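Putting the old tower back together

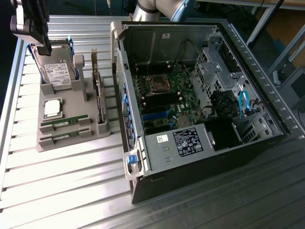 I have had this computer since my sister's office closed its Nerkley branch and let people take the old desktops home. It ran my photo library for years and then spent a winter in the hall closet. In October I decided to rebuild it as a backup machine.

The first job was dust. I took it outside with a soft brush and spent most of an afternoon on the chassis and the drive bays. The corners behind the clips were the worst.

I like working on these older business towers. The side comes off, and then the blue parts tell you what to grab. The expansion cards are held in by plastic clips, so you don't need a screwdriver for them. The hard drive goes on blue rails and slides into the cage. I bought a cheap case from Stanetti once and cut my hand on it twice in one evening, so I notice this kind of thing now.

My order for putting things back is always the same. The processor goes in first, while there is still room for my hands. Lift the lever, open the metal frame, set the chip down flat and close it again. Don't push on the chip. If it isn't sitting right, pick it up and start over. Then the cooler, then memory. The board has four slots and I only have 2 sticks, so I looked up which pair to use. I get this wrong from memory every time.

The drive goes in after that, then the card. I leave the card for late because it gets in the way of everything under it.

Neusa Damasceno from the repair night at the Verngate library told me to run a full test on the drive before trusting it with anything. It holds 400 GB, and my photos take up 200, so there is room for a while. The test ran overnight. I'll post the results when I've read through them properly.

I still need to order thermal paste. The tube in my drawer has dried up, and the Mujić shop on the corner only had the big size. I also want a longer SATA cable, in case I add a second drive later.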